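Murnska Neighbors Forum > Public Safety > Break-ins on the Wuma side, and what the town plans to do

Page 1 of 1

harborstep
Posted 7:12 pm
I went to the public safety meeting at the Murnska town hall. For anyone who missed it, the chief read out the numbers first. There were 39 reported break-ins between the Wuma bridge and the ferry road since February. Three arrests. After that came a plan with a 90 day trial: two extra night patrols, new street lights on Irden Lane, and a tip line that a person will answer instead of a machine. No money figure was given for any of it. I asked when the 90 days start and was told "shortly."

T_Adams
Posted 7:31 pm
Thanks for writing it up. I live on Irden Lane and we were promised those lights last year too. The poles are in. They have been in since before the holidays. What we don't have is power to them. Did anyone ask about that?

harborstep
Posted 7:36 pm
Somebody did. The answer was that the utility has the work order. No date.

gullwing_dex
Posted 7:58 pm
I was there too and I think this is a bit harsh. Three arrests is low, but the chief also said one of those people is tied to a lot of the jobs on the ferry road. The town has had the same number of officers for years and twice the houses. Two more patrols at night is a real change for us. Let them run the trial and then complain.

marlpit
Posted 8:04 pm
Dex, where do the two patrols come from? If they are the same officers moved off days, then the shops on Wuma Street lose out. My sister's store was hit at lunchtime.

gullwing_dex
Posted 8:11 pm
Overtime, from what I understood. He said nobody gets pulled off days.

marlpit
Posted 8:15 pm
And overtime with no budget figure lasts until the overtime runs out.

T_Adams
Posted 8:22 pm
That is my worry as well. I would like the town to publish the reports every month by street. Right now we get a number read out at a meeting and that's it. If the 90 days end and the number is 20, is that good? Compared with what? We had a quiet spell last summer without any patrols.

pelican_row
Posted 8:40 pm
New here. We moved to the ferry road in February. Our shed was broken into and they took a mower and some hand tools. I called the old tip line and left a message and didn't hear back. I filed a report at the desk later and the officer was polite but said it was too late to take prints. Does the report still count toward the 39?

harborstep
Posted 8:47 pm
If you have a report number it should. Sheds are included, I checked with the clerk. Sorry about the mower.

oldferryman
Posted 9:05 pm
People on here want a camera on every corner and an officer at every gate. Lock your shed. I've been here a long time and never had a thing taken.

pelican_row
Posted 9:09 pm
It was locked. They cut the hasp.

gullwing_dex
Posted 9:14 pm
Nobody in this thread has asked for cameras, for the record. I'd be against them.

T_Adams
Posted 9:30 pm
I'm writing a letter to the town council with four requests: a start date for the trial, a date for the Irden Lane power, monthly figures by street, and where the overtime money comes from. I'll leave copies at the library desk for people to sign. If you would rather sign at my house, message me. Signed Thulani Adams, so they know who to call.

gullwing_dex
Posted 9:38 pm
I'll sign if you take out the word "failure" from the draft you sent me. The other parts I agree with. Dexter Ostrowski.

T_Adams
Posted 9:44 pm
It's one word. I'll change it to "delay."

marlpit
Posted 9:46 pm
I liked failure better, but I'll sign either one.

harborstep
Posted 9:52 pm
Same. The next meeting is in the small room upstairs, and they take questions in writing beforehand. Hand them in at the clerk's window by noon the day before or they won't be read.

pelican_row
Posted 10:03 pm
I'll be there. I can bring my report number and a copy of the message I left, if that's useful to the letter.

T_Adams
Posted 10:06 pm
Please do.
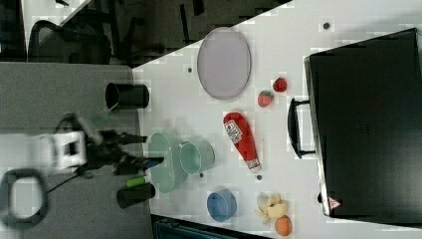 Oval plate, strawberries and ketchup bottle on a white table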